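Introduction to Automation – Unit 6 handout
Visit to Zovomham: notes and follow-up work
Issued March 12, 2025
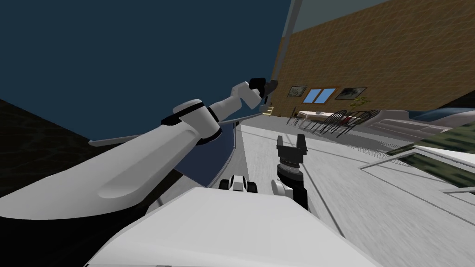 Zovomham builds control software for two-armed robots, and the visit is in two halves: the simulator room in the morning and the workshop after lunch. Read these notes before you go. Most of the morning will be spent with the simulator, where the robot is drawn by computer together with the place it stands in, down to a table with wire-frame chairs and a parked car. Look at the two grippers. One arm has its fingers closed together and the other has them open, and a lot of the morning's talk comes back to that difference. The view is also tilted a long way over, so floor and wall lines run at a slope. You will need to get used to reading a view like this, as the exercises ask you to judge direction from it.

Who you will meet
Ruth Huaranga runs the simulator session. Jalen Strickland takes the workshop tour and will answer questions about jobs and placements. Placements start in June and there are 2 of them this year.

Terms used on the day
Joint: a place where the arm can turn or bend.
Link: the stiff part between one joint and the next.
Parallel gripper: a gripper whose two fingers stay parallel as they open and close.
Pose: where a part is and which way it points. You need both.
Run: one attempt at a task in the simulator, from start to stop.
Condik: the in-house program that stores runs and plays them back.

Morning session
Ruth will start with a short talk on why the company tests in simulation first. A run that goes wrong costs nothing except time, and the same start can be loaded again exactly. Her group keeps 500 starting layouts for each task. The task you will see was run 2000 times before it was tried in the workshop, and 232 of those runs failed. Write these figures down, they are needed for question 3.

After the talk you work in pairs. Load a run in Condik, step through it slowly and note the pose of each gripper at the start and at the end. Left and right always mean the robot's left and right – this caught several people out last year.

Afternoon session
The workshop tour follows the Plasta line first and then the Ansah cell. Plasta is the older of the two and does one job. The Ansah cell is changed over between jobs, so ask what has to be altered each time and how long it takes. Stay behind the yellow line. Closed shoes are required and long hair must be tied back. No phones in the workshop.

Questions to hand in
1. Draw one arm as a chain of links and joints. Label the gripper.
2. Give two things a simulator can get wrong about picking up an object. Think about weight, grip and soft materials.
3. Work out the failure rate from Ruth's figures as a percentage. Would you accept it for the Ansah cell? Give your reasons in a short paragraph.
4. What could happen if both arms try to reach into the same space? Suggest one way to prevent it.

One side of A4 is enough for questions 2 to 4. The drawing can be by hand.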